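Zulden

A word list for people who play the Luletti card game at home

What is this?

Zulden is a plain text list of words you can use with Luletti, the word-building card game my family has been playing at the kitchen table for years. We kept fighting over whether things like "oxbow" should count, so last May I sat down and started typing up every word we'd ever let through. It grew. Now it lives in this folder and you're welcome to it!

What's in the folder

words.txt is the main list, one word per line, all lowercase, in alphabetical order.
short.txt has the 200 words that come up the most in our games, handy if you're teaching kids.
disputed.txt is the stuff we still can't agree on (some 60 words, mostly food and boat parts).
changes.txt is where I write down what got added or tossed.

How I picked the words

If a word shows up in the big old dictionary we have on the shelf, it's in. If it doesn't, it needs a yes from 3 players who weren't holding the cards for it at the time. No names of people or towns, so sorry, Irville, you're out (I grew up there and I still tried to sneak it in). Plurals are fine. Slang is fine too as long as I'd say it in front of my grandmother, who is a lot tougher about spelling than she is about swearing.

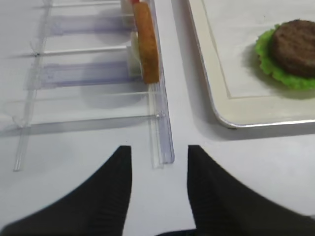 I left out anything with a hyphen or an apostrophe. The cards don't have those and I got tired of explaining it. Accents are gone as well, so "café" is just "cafe" in the list.

How to use it

Open words.txt in whatever you like and search for your word. That's really all I do, usually on my phone with one hand while somebody complains that I'm taking too long. If you play by the Sobczak rules (the ones where you can swap a card before your turn), words under 3 letters don't score, so skip those.

Known problems

There are typos. I typed most of this late at night and I've caught "recieve" twice already. The letter Q section is thin, and I know the bird names are lopsided because one side of my family watches birds and the other side doesn't care.

License

Use it, copy it, change it, print it out and tape it inside the box lid. If you find a mistake, open an issue and put the word in the title so I can spot it fast.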